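Subject: Re: [flistville-safety] Break-ins at the Hestance Road storage units
List: flistville-safety
Sent: June, 9:40 pm

On the lock question raised earlier:

> Four units were entered overnight and the police report
> lists all of them as forced entry. My neighbour was told
> the padlocks were cut. Does anyone know if the gate log
> shows a code being used? And is it worth reporting a
> unit that was opened but had nothing taken?

Taking these in order.

1. Report it. An opened unit with nothing missing is still a break and enter, and a separate occurrence number is needed for each unit holder. The number on your neighbour's report does not cover you. The non-emergency line takes these by phone until 6 pm; after that, use the online form. Attach the rental agreement, as the form rejects submissions without proof of tenancy.

2. Gate log. Gotura runs the keypad and keeps entries for 14 days before they are overwritten. They will not release the log to tenants. They will preserve it on a written request that quotes an occurrence number, and they will hand it to the investigating officer. I sent a request this afternoon and had an acknowledgement within the hour. I do not know what the log contains. A second request from another unit holder would do no harm.

3. Padlocks. Mine was cut at the shackle, left side, one pass. The other cut lock I have looked at was the same. Both were 8 mm hardened steel, the kind sold at the front office. A disc lock leaves much less shackle exposed and is accepted by most insurers, but check the diameter of your hasp before buying. The older doors in the Ivanov block have a narrower hasp and the larger disc locks will not close on it.

4. Insurance. The facility's default cover stops at $1,000 per unit, contents only, and excludes tools used for trade. My itemised loss comes to $1,367 before the deductible: one mitre saw, a compressor, two cordless drills and a set of winter tires on rims. Serial numbers for the saw and compressor went to the police. If yours are not written down anywhere, the retailer can sometimes pull them from the original receipt.

5. Lighting. The fixture at the east end of the Ivanov block was out when I attended. I reported it to the office in April and have the email. I have forwarded this to the officer as well, for what it is worth. 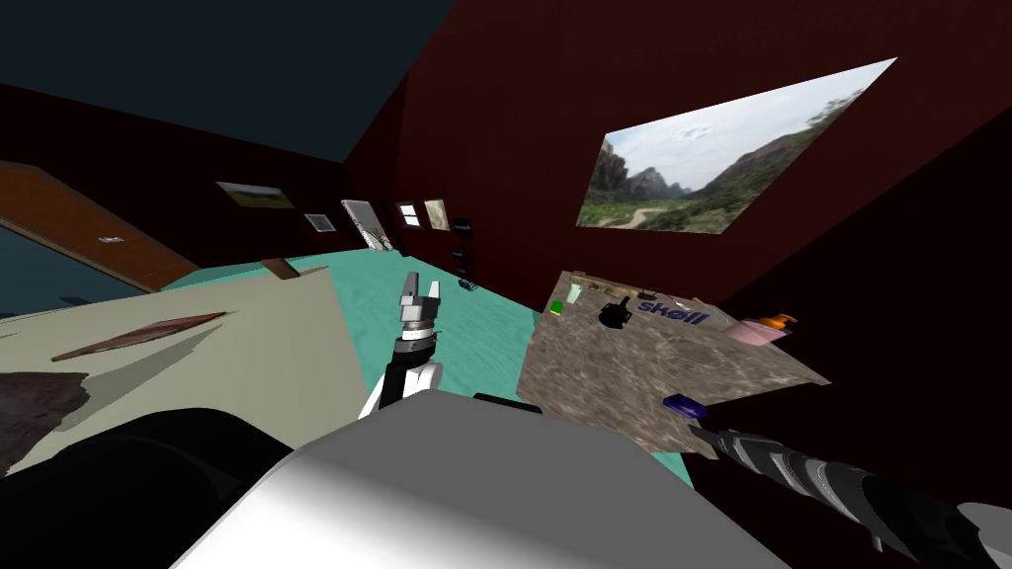 Simulation render, two-finger gripper open.

If you were on site between 11 pm and 5 am that night, please call the police directly and leave details off the list. The archive is public and can be read by anyone with the link. The same goes for unit numbers and gate codes, two of which were posted in this thread yesterday. Change those codes at the office; it needs photo ID and takes effect the next morning.

I will post again when Gotura confirms that the log has been handed over.

--
flistville-safety: to unsubscribe, send a blank message with "unsubscribe" in the subject line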